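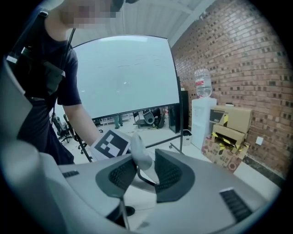

I've worked at Andcombe long enough to remember when "automation" meant the printer stapled for you. So when people ask me whether the robots are coming for our jobs, I get a little chatty. Sorry in advance!

My job now is mostly hands. You hold a gripper, you pick a thing up the way you'd like a machine to pick it up, and then you do it again, some 300 times on a busy shift. It's real work (my forearms will back me up on that) and it takes more patience than anything I did in the packing room. The part that bugs me is how it gets talked about. On paper we're "data support." Come on! The machine learns from how we move, and a person who moves well should be paid like somebody who knows something.
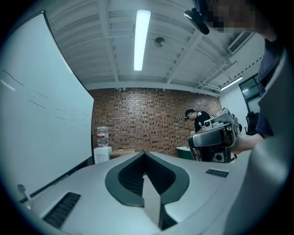
Andcombe, June 6, 2018

We had a meeting about all this, and I came out of it less grumpy than I went in. Management promised that anyone whose packing job changes gets four weeks of training on full pay. Good! I'd still like it in writing, and I'd like the training to lead somewhere, maybe to fixing the machines or deciding which chores they learn first. Some of my old crew are scared and I don't blame them. A free lunch and a slideshow won't pay anybody's rent.
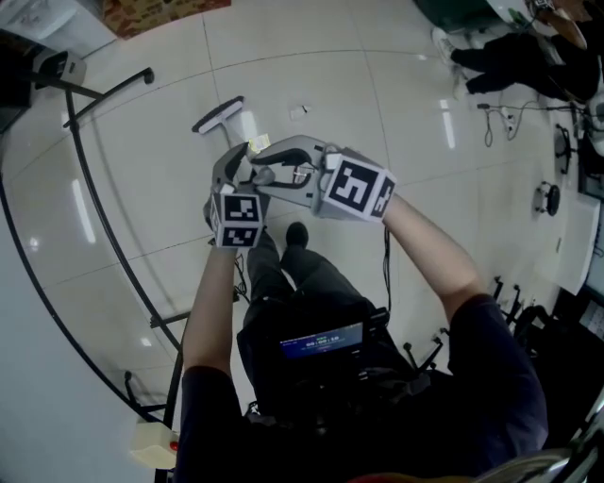
Maham Rana thinks I'm being too easy on them. Four weeks is nothing, she told me, and if our hands are good enough to teach the thing, we ought to get a little something every time a copy of it is sold. I hadn't thought about it that way, and now I can't stop. We're going to bring it up in July, the two of us, and I'm making her do the talking.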